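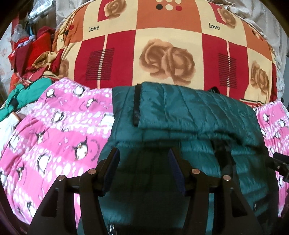
# Jurkix variable star notes

Welcome, and thank you for stopping by! Jurkix is a small collection of brightness estimates for variable stars, all made by eye or with ordinary binoculars from one back yard on the edge of a mid-sized town. It started as a pencil notebook, grew into a spreadsheet, and is now a set of plain text files that I hope somebody besides me will enjoy poking around in.

Last updated: 07/06/2026

## What you get

There are 818 estimates in this release, covering 223 stars. Some of those stars have a long run of entries, and plenty of them have a single lonely one from a night when I meant to come back and the clouds had other plans. I've left the lonely ones in. If you only want stars with enough points to plot, filter on the `n_obs` column in `stars.csv` and you'll be fine.

| File | What it holds |
|---|---|
| `stars.csv` | Name, constellation, rough position, type of variable, `n_obs` |
| `estimates.csv` | One row per estimate, with date, time, magnitude and sky notes |
| `comparison.csv` | The comparison stars I used for each field |
| `notes/` | My rambling, typed up more or less as written |

## How the estimates were made

I pick two comparison stars, one a little brighter than the target and one a little fainter, and judge where the target falls between them. Magnitudes are given to one decimal place, and I wouldn't lean on that decimal too hard, especially for the red stars. Red stars seem to get brighter the longer you stare at them, so I try to use quick glances — and I do try, though on a cold night with a really pretty one I have been known to linger.
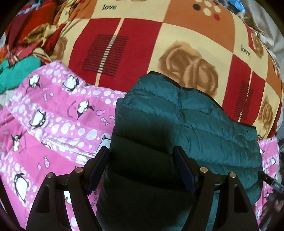
Times are in Universal Time throughout. The early notebook pages were in local time and I converted those by hand, so if you find an entry that's off by exactly one hour, it's very likely my daylight saving arithmetic and I'd love to hear from you.

## Sky quality column

The `sky` column runs from 0 (gave up soon after) to 4 (lovely). It's a personal scale and doesn't match any published one. Anything marked 0 or 1 should be treated with kindness and a wide error bar.

## Using it with Pukico

Pukico is the little plotting script that lives in the same folder. It needs Python and nothing else fancy:

```
python pukico.py --star "R Leo" --min-sky 2
```

It will print a text light curve in your terminal and also save a copy in `plots/`. It reads at most 4000 rows, a limit I set long ago and keep meaning to lift.

## Known problems

- A handful of April entries have no time, only a date. The clock on the porch had stopped and I didn't notice until the end of the session.
- Star names aren't perfectly consistent. Both `omi Cet` and `Mira` turn up, and they are the same star.
- Estimates made low in the west are affected by the glow from town.

## License

Please use the files however you like, and a mention of Jurkix would be very kind. Corrections are always welcome through the issues page.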